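3.2 What we bought, and what we'd buy again

When Si-woo Ok and I drew up the budget for the Drarkodcombe study, we put nearly all of it into the arm and almost nothing into the bits on the end of it.
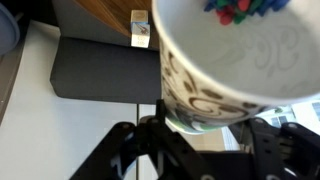 I'd still defend the arm, but the split was wrong. By March we had used up 66 per cent of the spares money, and most of that went on gripper fingers and the little screws that hold them (we now order these by the bag). The wrist camera was the cheapest thing on the list and we only bought one, so when its cable failed we lost two weeks waiting for another.

We had quotes from Kedby and Noh for the gripper. Kedby was dearer, but their price covered spare fingers and a repair visit, and Noh's didn't. We went with Noh – my decision, and I've heard about it since! Ettore Valentini has gone back over the invoices and reckons the two would have come out level after some six months of use.

Household objects hardly show up in the accounts. Mugs and small plastic pieces cost next to nothing, so we'd tell anyone planning a similar setup to buy plenty and stop worrying about breakages. Staff time is another matter, and I wish we'd given it its own line from the start. Figure 1 shows the arm's camera view during a mug trial. The full price list, with the Fadeo software licence included, is in the appendix.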